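Home | Current Issue | Archive | For Authors | Contact

Category: Research Papers / Art in Historic Sites

February
Jad Akl, Afaf Darwish and Siham Jaber

4. Fabric Works Commissioned for Unheated Rooms

4.1 Scope of the section

This section considers textile works made for a particular room in a historic house and shown there during the cold months. The cases come from the commissioning records of Te Moana, a house and garden that has invited artists to work in its ground floor rooms each winter for seven seasons. The rooms are not heated beyond what is needed to protect the plaster. Visitors are fewer than in summer, they stay indoors longer, and they tend to sit down. These conditions shaped what the artists proposed and, in several cases, what they removed from a proposal after a first visit.

The records hold 74 proposals, of which 20 were carried out. We read all of the proposals in full, together with the letters exchanged between the artists and the house. Where a work was carried out, we also consulted the installation notes kept by Mireille Smadi, who was responsible for the rooms during the whole period. We did not attempt to judge the artistic worth of the works. Our interest is in how the site entered into decisions about cloth, stitch and placement.

4.2 Choice of room

Artists were shown every ground floor room and were free to name any of them. Most chose either the morning room or the long passage that joins it to the garden door. The morning room has a deep window seat and a tiled hearth. The passage has neither, but every visitor must walk through it twice. In the letters, the morning room is usually discussed in terms of rest and the passage in terms of weather: coats, mud, drafts and the change of light at the door.

The choice of room had practical results. Works for the passage had to hang flat or stay above shoulder height, and artists who wanted loose or trailing cloth moved to the morning room or withdrew. Killian Baudry's first proposal for the passage called for strips of wool felt hanging to the floor. After walking the route at four in the afternoon, when the garden door was opened most often, he shortened the strips and sewed a weighted hem into each one. His later letter describes the hem as the part of the work he thought about most.

4.3 Hand stitching and the working calendar

Hand stitching appears in most of the works that were carried out. The reasons given vary. Some artists preferred the uneven line. Others wrote that they had no machine able to pass through the layers they wished to join. A smaller group treated the time spent sewing as part of the meaning of the piece and asked that the wall text mention it. The house agreed to this in 3 cases and declined in the others, on the ground that its wall texts were limited to title, maker and materials.

Time was the point on which the house and the artists most often disagreed. Invitations were sent in early summer and the rooms had to be ready before the first frost. For a painted or printed cloth this was enough. For a fully hand-sewn work it was short, and several artists brought unfinished panels to the house and completed them in place. Smadi's notes record that the light in the morning room was good enough for sewing only until three in the afternoon. A lamp was added in the fourth season and has been used by every artist since.
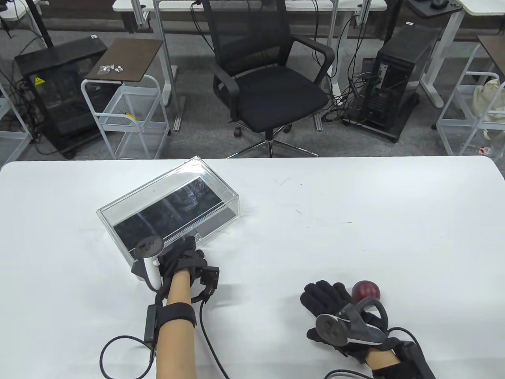
Figure 4.

Why did the house not allow stitched works to be fixed directly to the walls?
The plaster in both rooms is original and cannot take nails or adhesive, so each work had to hang from the picture rail or rest on a separate support.

4.4 Supports and hanging

The rule on plaster was stated in every invitation, but its effects were seldom foreseen. A picture rail places the full weight of a work on its upper edge. Loose weaves stretched under their own weight over the course of a season, and in the records of the second season there are repeated notes about works that had dropped below their intended line. From the third season onward the house supplied a plain cotton backing sleeve, made to order by the workshop Wanix, through which a wooden rod could be passed. Artists were asked to sew the sleeve on themselves.

The sleeve changed the character of some works. Because it ran the full width of the cloth, it gave a straight upper edge to pieces that had been planned with a curved or broken outline. Two responses can be seen in the letters. One was to accept the straight edge and to move the irregular outline to the bottom and sides. The other was to hide the sleeve behind an added border of leaves, petals or folded cloth. The second response is the source of many of the raised borders that reviewers later took to be a taste of the house. Our reading of the letters suggests that the borders began as a way to cover a fitting.

Freestanding supports were used less often. Afaf Darwish, writing here from her own experience as an invited artist, notes that a screen placed before the hearth drew visitors close enough to touch the cloth. She replaced the lower panels once during the season and had cut spare pieces in advance for this purpose.

4.5 Color and winter light

Proposals written in summer often named strong, warm colors as a contrast to the bare garden. Samples tested in the rooms in late fall led many artists to change their minds. Reds turned brown in the passage, and dark greens could not be told apart from black by mid-afternoon. Pale yellow, gray and undyed linen held up better and are common among the finished works. The title of one such work, Fluveron, is a word its maker coined for the color of dry grass under frost. It was made entirely from undyed linen and one shade of gray thread.

4.6 Limits of the records

The records are uneven. Letters from the first season are missing their enclosures, and fabric samples were kept only when an artist asked for them to be kept. Installation notes describe problems at greater length than successes, which gives the early seasons a more troubled appearance than they may deserve. Visitors' views were not collected in any regular way. Proposals that were declined carry no written reason, and we have not tried to supply one. Section 5 compares these findings with the summer commissions, for which the house followed a different form of invitation.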